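手持ちグリッパで集めるデータに、作業手順書は要るか

2021年12月1日

ロボットの安全規格については、読むべき文書がそれなりにある。産業用の腕を柵で囲う話、人と同じ場所で動かす話、非常停止の話。導入の現場では、どれかを机に置いて仕事をする。ところが、ロボットに動作を覚えさせるためのデータを人間が手で集める作業になると、参照できるものが急に少なくなる。各社、各研究室が自分たちのやり方で集め、終わってから形式を合わせている。

私はこの作業に手順書が必要だと考えている。それも、装置の仕様書の付録に数行あるようなものでは足りない。作業者が始める前に読み、途中で見返し、終わりに記入するものが要る。

Cemachで衣類の取り扱いデータを集めた時、最初に渡されたのは紙1枚だった。書いてあったのはグリッパの持ち方、録画の始め方と止め方、充電器の置き場所である。シャツについては「ハンガーに掛けて行う」とだけあった。どのハンガーか、襟のボタンは留めるのか、前は閉じておくのか、しわは伸ばすのか。作業者は各自で判断し、その判断はどこにも残らなかった。

8月に集計した時点で、録画は2306本あった。うち129本は、衣類の初めの状態を後から確定できず、用途を限って保管することになった。機器の故障で失われたものは別に数えている。129本は機器が正常に動き、作業者も指示どおりに動いた録画である。指示のほうに穴があった。

この経験から、手順書に入れるべきだと思う項目をいくつか書く。

第一に、対象物の初期状態である。衣類は箱や瓶と違って、置いただけでは形が決まらない。同じシャツでも、肩がハンガーにどう乗っているか、袖がまっすぐ下がっているかで、手先の入れ方が変わる。状態を毎回完全にそろえろとは言わない。そろえすぎたデータは実際の家や店で役に立たない。ただ、どこまでばらつかせてよいかは先に決め、録画ごとに書き残すべきである。「しわあり」「しわなし」の二択でも、ないよりはるかによい。

第二に、色の組み合わせである。軽く見られがちだが、画像から学習させる以上、指先と対象物の色が近いかどうかは記録する価値がある。白っぽい指で白っぽいシャツを扱えば、輪郭は見分けにくくなる。避けるべきだという意味ではない。そういう条件も必要だが、全体の中にどれだけ含まれるかを誰も答えられないようでは困る。

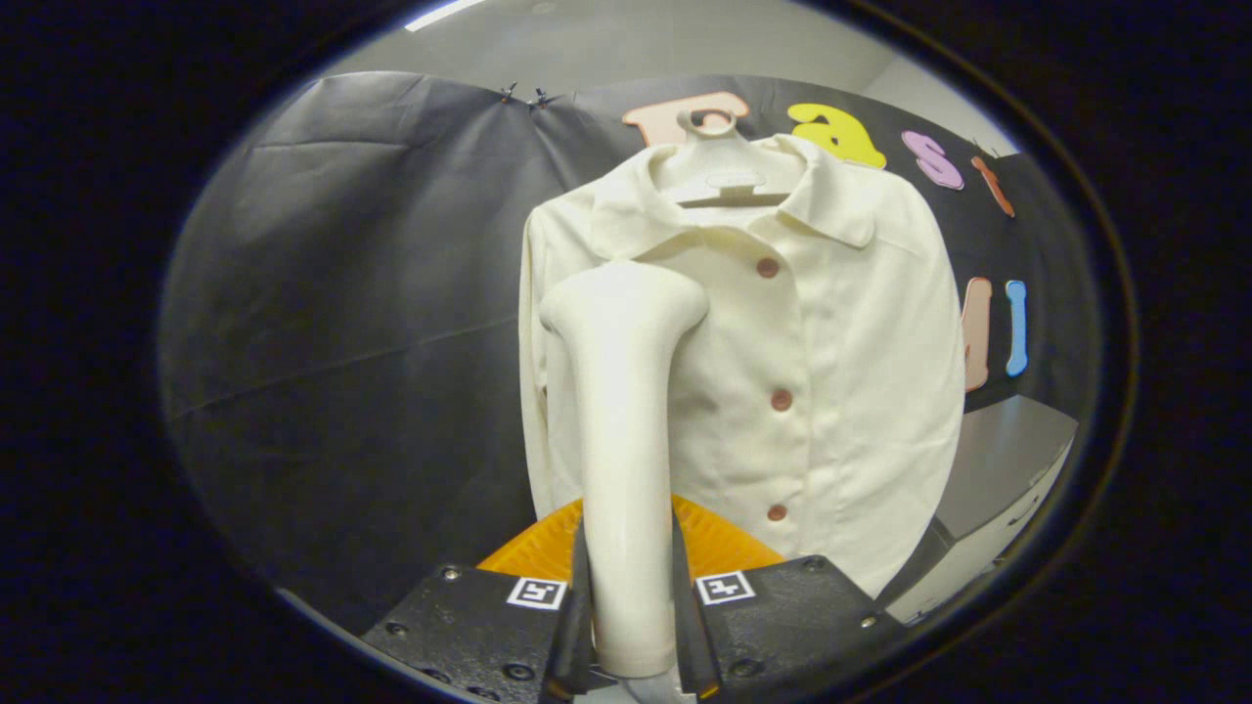
生成りのシャツと、同系色の指を付けた手持ちグリッパ。手前の左右に位置合わせ用のマーカーが付く。

第三に、背景の扱いである。濃い色の布を張ると対象物はよく見える。そのかわり、布の前でしか通用しない結果になるおそれがある。布を使うなら、使ったことを記録し、布のない条件でも集める。壁の飾りや文字、家具が視野に入る場合は、片づけるのか、そのままにするのかを決めておく。私はそのままでよいと思っているが、途中で方針を変えるのは困る。前半の録画にあったものが後半で消えると、比較の時に何が効いたのか分からなくなる。

第四に、マーカーの点検である。マーカーは少し汚れても人の目には同じに見える。汚れや端の浮きを、作業の初めと終わりに見る。かかる時間は短い。手順書に欄がなければ、忙しい日には省かれる。

第五に、失敗の残し方である。ボタンをつかみ損ねた、ハンガーから肩が落ちた、といった録画を消すかどうかを作業者に任せてはいけない。任せると、まじめな人ほど消す。きれいなものだけを渡そうとするからである。消さずに印を付け、後の工程で選ぶ。その印の付け方も、自由記述より決まった語のほうが扱いやすい。

反対意見はある。共同で作業したJianhua Wanは、手順書を細かくすると作業者の動きが硬くなると言った。手引きを横に置くと、人は手引きを気にした動きをする。自然な手の運びを集めるために人間に頼んでいるのに、それでは本末転倒だという。

この指摘は半分当たっている。実際、Medinaで動作の順番まで細かく指定した時は、どの作業者もよく似た、妙に遅い動きになった。それで私は、手順書が縛る範囲を動作の前と後に限るべきだと考えるようになった。始める前の状態、終わった後の記録、機器の点検は縛る。つかむ位置や速さ、手首の返し方は、安全に関わらない限り縛らない。

もう一つの反対は費用である。記録欄を増やせば、1本あたりの時間が延びる。Clamdaleでは欄を8つにした。初めの数日は確かに遅くなったが、慣れると差は小さくなった。欄を400まで増やせと言う人はいない。後で必ず問われることに絞れば、8つでかなり足りる。

業界全体の規格にすべきかという問いには、まだ早いと答える。装置の形も、指の材質も、カメラの付け方もそろっていない。今の段階で数値まで決めると、たまたま先に普及した装置に有利な規格になる。先にやるべきことは、各所が自分の手順書を公開することである。Brukivanoの共有データには、今年から手順書の版番号が付くようになった。中身に不満はあるが、版番号があるので、どの録画がどの決まりの下で集められたかはたどれる。不満も具体的に言える。

データを受け取る側にもできることがある。本数と総時間だけを発注書に書くのをやめ、手順書の提出を条件に加えることである。発注側が求めなければ、集める側は本数を優先する。私が集める側にいた時もそうだった。次の契約では、納品物の一覧の先頭に手順書を置いてもらうつもりで、文案を先方に送ってある。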